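The bed is my folding table

My grandmother had an opinion about laundry, and the opinion was that it should never, ever be folded on a bed. Beds were for sleeping and for laying out coats at Christmas. She folded standing up at the kitchen table, with the radio going, and she did the towels first so they were out of the way. I think about her every single time I carry a heap of clean clothes up the stairs and tip the whole lot onto the comforter (sorry, Grandma!).

I've folded on the bed for years now, in three different apartments and now in this house on Ulthorpe, and I don't think I'm going to change. The kitchen table here is never clear before evening. The bed is big, it's the right height if I kneel on the rug, and there's a window right there, so in April when the light finally comes back I get to look out while I work and see whether Kekeli Kyei next door has put her seedlings out too early again. She usually has.

What set me off writing about this was a message from my friend Adjoa Asamoah, who moved in with her fiancé over the winter and wrote to ask how I fold black clothes so they don't look awful. Such a good question! She has a lot of black clothes, and so do I. After I'd sent her a reply that ran to four screens on her phone, she told me it should have been a blog post. So, Adjoa, you get to read it twice.

The first thing is to make the bed before you start. I know that sounds fussy. But if the comforter is halfway on the floor and there are pajamas tangled up in it, the clean clothes get mixed in with the slept-in clothes and then you're sniffing things, and I don't want to live like that. Pull it up, give it a tug at the corners, and don't worry about the wrinkles. Mine is a pale mint green and it is always wrinkled. I gave up ironing bedding when I was twenty-six.

The second thing is to put the dark clothes down on something light. On my old navy blanket I could never see a thing. On the mint, every bit of lint and every loose thread shows itself, and I can pick them off as I go with my fingers, or with the sticky roller if Ekow's fleece has been in the same load. Ekow will tell you his fleece does not shed. Ekow is a dear man and he is wrong.
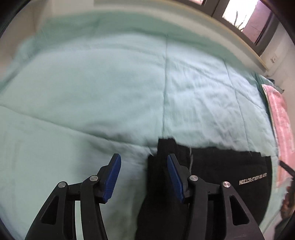
Black on mint, first one of the pile.

I lay each piece out flat and smooth it from the middle toward the edges with the side of my hand. If there's printing on it, I like to fold it so the printing ends up on the inside. The letters seem to last longer that way, and they don't stick to whatever is next to them in the drawer. My cousin Korkor Addo does the opposite, because she wants to see which shirt is which when she opens the drawer at five in the morning, and she gets up at five in the morning so I suppose she has earned it.

Then it's sides in, bottom up, and once more if it's going in the shallow drawer. Trousers I fold down the length first, one leg on the other, and then in thirds. I used to roll everything, after a trip where I had to live out of one small bag, and I kept it up at home for a whole summer – the drawers looked lovely and my clothes looked like they'd been slept in by a bear. So now I roll socks and swimsuits and that's all.

Washing matters more than folding, of course, and I should have told Adjoa that first. Cold water, inside out, and out of the machine as soon as it stops. I hang the black things on the rack in the hall overnight and let the dryer have the towels and sheets.

My piles go along the foot of the bed: mine, Ekow's, kitchen things, and the pile of stuff that needs a button or a stitch. That last pile has been moved from the bed to the chair and back again for most of the spring. There's a gray cardigan in it I'd quite like to wear on my sister's birthday, so this evening I'm going to find the button tin and sit down with it.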